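Reference > Home and Garden > Floristry > Artificial flowers

Artificial hydrangea

14 shares | 2 comments

An artificial hydrangea is an imitation of the cut flower head of the hydrangea, a garden shrub grown for its large rounded blooms. It is one of the more common artificial flowers sold for the home, as a single head will fill a small vase and a handful will make a full arrangement. Most are sold as single stems, though bushes, garlands and loose heads are also made.

Construction

The usual stem has three parts: the head, the leaves and the stalk. The head is built from many small florets, each with four or sometimes five petals cut from polyester cloth. The florets are pushed on to short plastic pegs, which branch from a central piece at the top of the stalk. On cheaper stems the florets can slip off their pegs and may be pressed back on by hand.

Leaves are cut from cloth or moulded in soft plastic, often with the veins pressed in. They are broad compared with the leaves of most other artificial flowers and are normally fixed a short way below the head. The stalk is a length of wire covered in green plastic. It can be bent to shape, or shortened with wire cutters. Scissors will be damaged by the wire.

A type known in the trade as "real touch" has petals with a thin latex or similar coating, which gives them a cooler and slightly damp feel.

Colour

Living hydrangeas of some kinds change colour with the soil, turning blue in acid ground and pink where there is more lime. Makers of artificial stems follow the same range, with white, cream, green and purple added. Pale blue is widely sold and is often used with white flowers. Autumn shades, in which the petals are tinted green and dull red at the edges, appear in shops from late summer and are usually cleared by December.

Dye lots differ. Harriet Achterberg, in her handbook Flowers Without Water (Tarkbridge), advises buying all the stems for one arrangement together, and gives the case of a Terville hotel whose 220 replacement stems did not match those already in its dining room.

Storage and sorting

Stems are best laid flat with the heads at one end, so that the stalks do not press into the petals. A shallow clear tray allows the colour to be seen without handling. Leaves should be spread over or beside the blooms and not folded beneath them, where they take a crease. 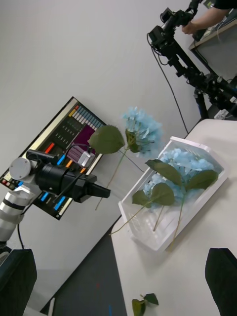 Cleaning

Dust gathers between the florets and dulls the colour. A soft brush or a hairdryer on its cool setting will remove most of it. Polyester heads may be dipped in lukewarm water with a little washing-up liquid, rinsed and hung upside down to dry. Dark colours should be tested on one floret first. Coated petals are wiped with a damp cloth only.

Strong sunlight fades blue stems sooner than white or green ones. Creased petals can be eased flat with steam from a kettle, held well clear of the spout.

Arranging

Odd numbers are the custom, with 3 stems for a narrow-necked jug. Heads are set at different heights, and the leaves are bent outwards to hide the rim. Kovács and Pidum, two patterns sold by weight of head, differ mainly in the number of florets, the Pidum being the fuller.

See also: Dried flowers; Silk flowers; Flower arranging

Last revised Jan 10, 2023

Contact us | Copyright and reuse | Back to top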